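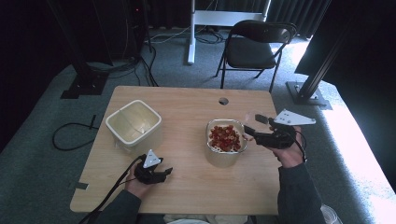

Figure 1. Table layout at the start position: empty bin at left, filled container at right.

Print this page
E-mail this page

Search this journal
Enter keywords Go

3. Materials and layout

3.1 The table

All of the transfers in the Pilska series were made at one table, a light wooden top with rounded corners, standing on grey carpet (Figure 1). The top was left bare apart from the two containers. A round grommet hole near the far edge was not covered. Pieces that rolled toward it were treated as spilled only if they dropped through, and a piece resting on the rim of the hole was recorded as still on the table.

A short strip of dark tape was fixed to the left edge of the top. It was used to bring the table back to the same place against a mark on the wall when the room had been rearranged between sessions. The carpet made small shifts of the table hard to notice by eye, and in the February pilot the table had crept sideways over the course of a day without being corrected. The pilot results are not included in Section 4.

3.2 The containers

Two square containers were used. The receiving bin was cream-white with a thick rolled rim. The source container was translucent, with a white rim. They were deliberately unlike each other. In kitchens and packing rooms the vessel that goods are poured or picked from is seldom the twin of the one they go into, and the earlier Clallent trials, which used matched pairs, gave spill figures that we suspect were too low.

The rolled rim matters for spill. A piece that lands on a thin wall tends to fall cleanly to one side or the other. On a thick rounded rim it can rest briefly and then roll off in either direction, and where it ends up depends on what the next piece does. We counted a piece by its final position and made no separate record of rim contacts. A reader wishing to compare our spill counts with those of the Ruchti layout should keep this in mind, as that layout records any contact with the rim as a fault.

The colour of the bin was chosen for contrast. Against pale inner walls a single red or yellow piece is easy to see, and the check for an empty bin before each session could be made from the seated position. The translucent wall of the source container gave a partial view of the fill level from the side. This was useful to the person seated at the table, but it was too uneven to serve as a measure, and all fill amounts were taken by weight.

3.3 The pieces

The goods were small round pieces in red and yellow, supplied in mixed colour and used as they came. No sorting by colour was asked for. The two colours were kept only because a mixed pile shows its surface better than a plain one - hollows and slopes can be made out - and this helped when describing how the pile changed as it was drawn down.

Pieces were replaced after every 10 sessions. Repeated handling chips them, and chips gather at the bottom of the container, where they fill the gaps and make the last part of the pile behave differently from the rest. Chips were sieved out before weighing. Zallov reports a similar build-up of fragments with dry goods of this size and recommends earlier replacement, but we saw no change in spill across the life of a batch.

3.4 Placement and sitting position

The empty bin was placed to the left and the filled container just right of centre, with bare wood between them. The person sat at the near edge, facing both. The source was kept closer to the midline than the bin for the reason that most of the searching and picking is done there, while placing into an empty bin calls for less care. The bin was moved no farther left than allowed an easy reach with the elbow bent.

Containers were not fastened down. A bin that slides when touched is part of ordinary table work, and clamping would have hidden it. If either container had shifted by more than 2 cm at the end of a transfer it was put back and the shift noted. If a container tipped, the transfer was dropped from the analysis.

3.5 Sessions and counts

The series ran to 25 sessions and gave 281 transfers after exclusions. Before each session the top was wiped, the bin checked and the source filled to its set weight. Spilled pieces were left where they lay until the transfer ended, including those on the carpet, then gathered and counted in two groups, table and floor. Floor pieces were thrown out. Table pieces went back into the source container.

The order of the sessions was fixed in advance and is listed in Appendix B.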